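Ticket: Episodes rejected at upload, bathroom task set
Queue: Tramulska data collection
Component: recorder / wrist force channel
Priority: medium
Status: resolved, monitoring

Reported
Since the March recorder update, a share of the episodes from the sink task fail validation on the Favel server. Error is "stream length mismatch, channel 10". Joint positions and gripper state are complete. The force channel stops early, always before the end of the episode. The kitchen set, recorded on the same robot with the same build, uploads clean.

Of 460 episodes in the batch, 81 were rejected. Operators report nothing odd during teleoperation. The recorder light stays green throughout.

Steps tried
1. Restarted recorder service between episodes. No change.
2. Rolled back to the previous recorder build. Fewer rejections but not zero, so the update is not the whole cause.
3. Swapped the force sensor amplifier for the spare. No change.
4. Compared rejected and accepted episodes by arm pose. Rejections cluster where the arm is reaching down into the basin. Episodes that end with the cloth still on the rim are nearly all accepted.

Point 4 suggested a mechanical cause. With the arm extended and the torso leaning, the cable run at the elbow has very little slack left.

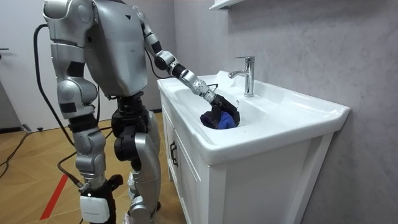
Held the arm at full reach and logged the force channel on its own. Dropouts appeared within a minute and went away when the connector was supported by hand. Repeated with the arm at rest - no dropouts.

Reply from Birent support
The older build padded short gaps with the last good value, which is why fewer episodes failed after the rollback. The new build closes the stream on the first gap over 800 ms. This is intended. Please do not train on padded force data.

Action taken
Elbow connector reseated and the cable re-clipped with a longer service loop. Recorder returned to the current build. Added a live check that stops the episode and warns the operator if any channel goes quiet.

Rejected episodes are marked "no force" and kept out of the training split. They can still be used for the position-only model if Ahonen wants them.

Open items
- Episodes recorded on the old build before March may contain padded values. Script to find flat stretches is written, not yet run on the archive.
- Other arm uses the same connector. To be checked at the next service.
- Task sheet to be amended: pick-up from the rear of the basin needs a cable check first.

Ticket stays open until the archive scan is finished.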